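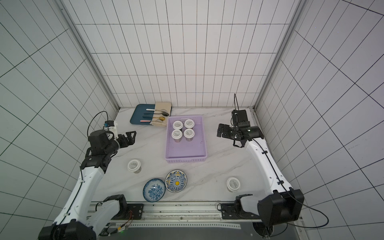
Mehrweg in der Kantine: Tradmont meldet Zweifel an

Tenholm. Der Kantinenbetreiber Tradmont beteiligt sich vorerst nicht an der Mehrwegoffensive des Verbunds Lombardi. Die im April vorgestellte Rechnung, nach der sich jeder Becher nach 10 Umläufen bezahlt macht, hält das Unternehmen für geschönt. Spülstrom, Schwund und Transportwege kommen darin kaum vor.

Tradmont hat in 2 Betriebsrestaurants selbst nachgerechnet. Von 386 ausgegebenen Bechern fehlte nach neun Wochen ein erheblicher Teil – trotz Pfand.

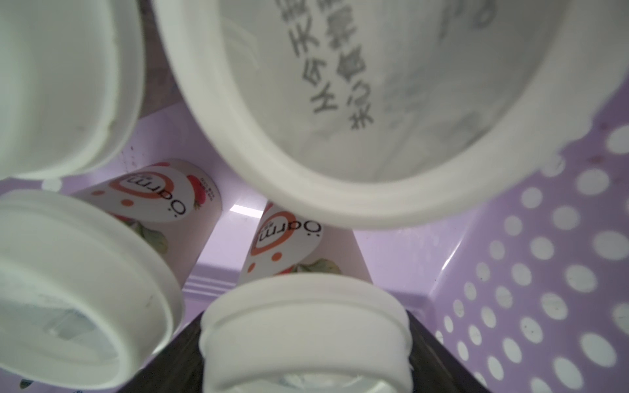

Auch das Rückgabesystem von Tanora überzeugt bislang wenig. Eine App, die in der Mittagspause erst geladen werden muss, dürfte kaum jemanden zum Zurückbringen bewegen. Ob die angekündigte neue Version daran etwas ändert, bleibt abzuwarten. Belastbare Zahlen hat Tradmont angefordert, bisher ohne Antwort.

Pressekontakt: Tradmont, Unternehmenskommunikation, Tenholm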